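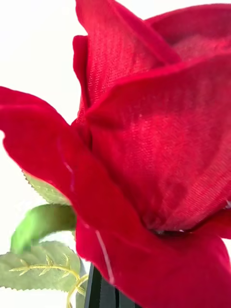
How Do You Teach a Robot to Pick Up a Flower?

Last updated 26th September

Try this before you read any more. Find a pencil and pick it up. Easy, right? Now shut your eyes and pick it up again. Still pretty easy, though you probably patted the table a bit first. Now put on the thickest winter gloves in the house, keep your eyes shut, and have another go. Bit of a mess? Welcome to my robot's world!

I've been building a robot arm at the Vernley shed, a big shared workshop near my house where people make chairs and fix bikes and (in my case) spill screws all over the floor. The arm is called Stoledlow. I didn't choose the name. My friend Wulan Latuheru had a bowl of alphabet pasta for lunch the day we bolted it to the bench, and that's what her spoon said, more or less. It stuck.

Stoledlow's job is to pick up a flower and put it in a vase. That's all. It has taken me since January.

What's a robot arm made of?

Look at your own arm for a second. You've got a shoulder, an elbow and a wrist, and each one bends or twists. Those are joints. A robot arm has joints too, and inside each of Stoledlow's joints there is a little motor that turns it. When the shoulder motor turns, the whole arm swings. When the wrist motor turns, only the end bit moves.

At the very end, where your hand would be, there's a gripper. You have five fingers, and they're amazing. Really, they are! You can button a shirt and hold a kitten and pull a sock right side out. Stoledlow's gripper has 2 fingers, a bit like a pair of kitchen tongs, and all they can do is open and close.

So a lot of the things you'd do with your hand, the robot has to do by moving its entire arm. If it wants to tip something over, the elbow gets involved.

The robot looks from its wrist

Where are your eyes? On your head, I hope. Stoledlow doesn't have a head. It has a small camera down by the gripper, so it sees whatever its hand is pointing at. Imagine if you had an eye on the palm of your hand! You could look under the couch without getting down on the floor. You could look inside your own backpack.

There's a catch, though. When the gripper gets right up to a flower, the flower gets HUGE. Hold your hand an inch from your nose and you'll see what I mean (you won't see much else). With the rose that close, the petals run right off the top and the side of the picture, and all you get of the gripper is a bit of shiny black down near the bottom. You can see the weave in the cloth, tiny ribs all the way across the petals, and even a loose white thread. It's a lovely view. It's not very helpful if you're trying to work out where the vase is.

I get around this by making the arm stop and look from far back first. It finds the flower, and it finds the vase, and it remembers where both of them are. Then it goes in close.

Yes, the rose is fake

I started with real flowers from Eoin Egan's yard. Eoin was very nice about it. He was a little less nice about it after the third week, when his flower bed had started to look like a bad haircut.

The trouble with real flowers is that they change. A rose on Monday is not the same rose by the weekend. It droops, and bits fall off. If the robot drops it, is that my fault, or is it the rose's fault? I couldn't tell! When you're testing something you want to change one thing at a time and keep everything else the same. Scientists call that a fair test, and you may have done one at school with bean plants or toy cars on a ramp.

A cloth rose stays put. Mine has velvety red petals and green cloth leaves, and one of the leaves has its veins sewn on in yellow-gold thread, which I think is the best part of the whole flower. And you can squash a cloth petal and puff it back up again.

How hard is too hard?

Pick up your pencil one more time (take the gloves off now). Did you squeeze as hard as you possibly could? Of course not. You squeezed it just enough, and you didn't even think about it. Your skin told your brain "that's plenty, thanks," and your fingers stopped.

My gripper doesn't have skin. The only thing it can feel is how hard its motor is working. When the fingers close on nothing, the motor has an easy time. When they close on something, the motor has to push, and it uses more electricity. So I taught Stoledlow to keep checking: is it getting harder? Is it getting harder now? As soon as the answer is yes, it stops squeezing.

The first number I gave it was much too high. It was fine for a broom handle. The next one was so gentle that the flower slid out and landed in my coffee. I tried 21 different settings, wrote them all down in a notebook, and the one I use now is circled in green pen with a coffee stain next to it.

Where to grab it matters as well. Grab the petals and they bend and fold, and they hide everything from the camera. The stem is a much better place. It's thin and it's firm, and tongs like thin, firm things. The leaves get in the way, so the arm has to come in at a slant.

Teaching by holding hands

You can teach a robot by typing in a long list of instructions. Go left, go down, close, go up. I did that to begin with. It works as long as the flower is in exactly the same spot every time, and if you nudge the flower over by the width of your thumb, the robot will happily pick up a big handful of air.

So now I teach it by showing. I hold the arm and guide it through the whole job, the way a grown-up might have held your hand when you learned to write your name. The computer remembers all the moves, and what the camera saw while they were going on. Then I shift the flower a little and we do it again. And again! We've done it 407 times. Wulan did most of the ones on rainy days, and she hums while she does it.

After plenty of turns the computer begins to spot what all those tries have in common, a bit like how you learned to catch a ball. You didn't measure the ball. You missed it a whole lot, and then you missed it less.

Be the robot yourself

You'll need a friend, a pair of kitchen tongs, a cloth or paper flower, a plastic cup, and a scarf.

Stand the cup on a table and lay the flower next to it. Tie the scarf over your eyes and hold the tongs. Your friend is the computer, and the computer is only allowed to say 4 words: left, right, down and close. See if you can get the flower into the cup. Then swap over.

When we tried it at the shed, Eoin put the flower in his own shirt pocket. You'll find out pretty fast which word you wish you had. (Mine was "up.") Add that one, and play again, and see what you want next.

I'm working on the vase part now. Stoledlow can get the stem over the opening most of the time, but it lets go too early and the rose tips out on the far side. I think I need a wider vase.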